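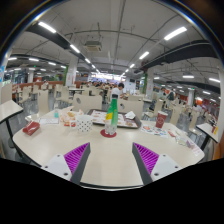 A bottle and a paper cup on a cafeteria table.

Druncombe, 27 December 2023 - Jornura, the humanitarian logistics charity, has opened a second supply route to families displaced by fighting in the Sokley district. The route runs through Pryor and carries food parcels, blankets and water treatment tablets to 29 shelter sites, most of them in school buildings.

The district has been without regular deliveries from the north since August, when the main road was closed to civilian traffic. Stocks for 4,000 people are held at the Pryor depot. Each convoy needs clearance from both local authorities before departure.

"Clearance is the slowest stage," said Zinhle Zulu, head of field operations. "Loading takes a day - permits take a week."

Media enquiries: Murray Tapsell, Jornura press office, Druncombe.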